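Folding and storing club kit: a comparison of two methods
Project report, second year
Lotte Verbruggen and Toon Van Rooij
Supervisor: Liesbeth Vanhove

1. Background

Wirken is a small shop that sells and lends second-hand sportswear. Its stockroom holds 950 items, and most of the basketball tops are kept on open shelves. Customers pull them out to check the number and put them back unfolded. We were asked to find a way of folding that keeps the piles straight and is easy to teach to new helpers.

2. Work surface

We first tried the shop counter, but smooth tops slid about on it when we turned them over. A table covered in grey fabric held the cloth better. It is also a good height for standing work. We put unfolded clothes on the left and finished ones on the right, and kept to this for all the trials.

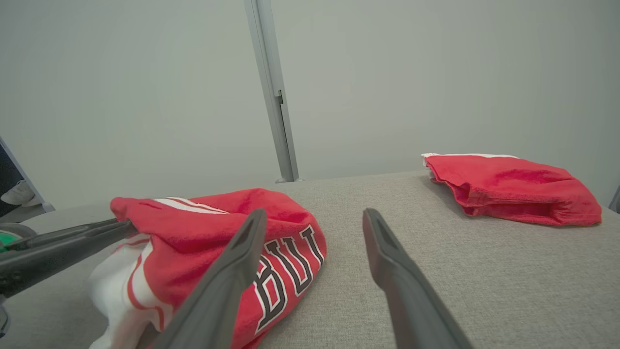
3. Methods

Method A is the one the shop already used. The top is folded in half lengthwise, then in half again from the hem, and once more if the shelf is shallow. It is quick, but the number ends up on the inside or broken across a fold.

Method B starts with the top laid flat, front up. Both hands smooth from the middle outwards. The side panels are pulled straight and the armholes turned down level with the body. The top is then turned over, the sides are brought in to the width of a 300 mm card, and the hem is folded up to the neck. The number stays on the outside.

The side panels took the most practice. On a red Bulls top with the number 23, the white panels and striped trim creased easily, and if they were folded in while still bunched the pile leaned. We added a separate step to the instructions for this. 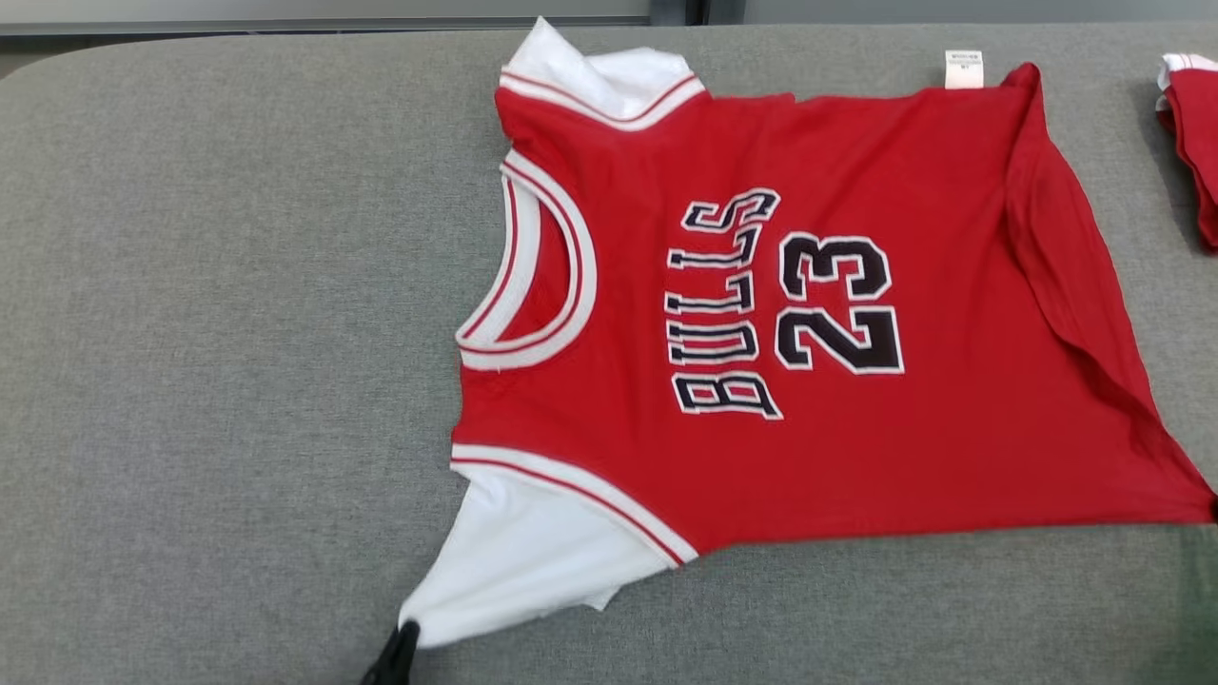
Tamara Melnychuk read our first draft and disagreed with the order of the steps. She wrote that a sleeveless top should be turned face down before anything is smoothed, as the panels pull out of line again when it is turned. She would also leave out the card: "You stop needing it after a morning, and then it just gets lost on the shelf."

We tried her order in April with 6 helpers. Four of them found it easier, so the final instructions use it. We kept the card for new helpers only.

4. Results

Method B took longer, about 4 seconds more per top once the helpers had practised. The piles stayed straighter and customers could read the numbers without unfolding anything. Shorts gave no clear difference, and we suggest the shop carries on with Method A for those.

5. Still to do

We did not test tops with long sleeves. Wim Vermeulen has asked for a printed sheet to hang by the shelves, and the text for it is in the appendix.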